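4.2 Service intervals and repeat visits

We pulled job cards from 26 independent garages in the Illedgate area, plus the 2 Haster franchise shops. Cards with no odometer reading were dropped. Left us with 49 usable vehicle histories – fewer than hoped, but the handwriting was bad and one shop had switched software in November.

Main result: cars kept on a fixed oil interval came back for unplanned work less often than cars serviced "when the light comes on". Gap is widest for older diesels. For gasoline cars it nearly dissapears once mileage is controlled for (see Kovács model, Section 3). Brake work shows no pattern either way.

Caveat – 16 of the histories are from one garage, Skareck Motors, which books the next visit at the counter before the keys go back. Dropping Skareck weakens the effect but dosen't reverse it. Owner age not recorded, so no control there. 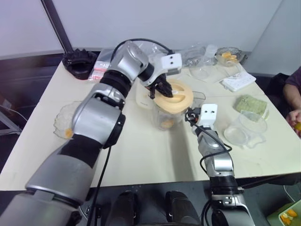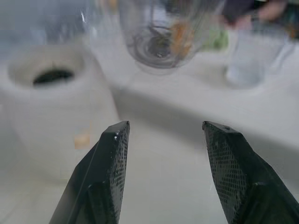
Figure 3. Two-arm setup with gripper on a blender jar lid (first view); textured gripper fingers, open (second view).

4.3 Parts cost

Same job cards, parts lines only. Labor left out, shops bill it too differently. Filters and belts make up most of the lines, brake pads most of the money.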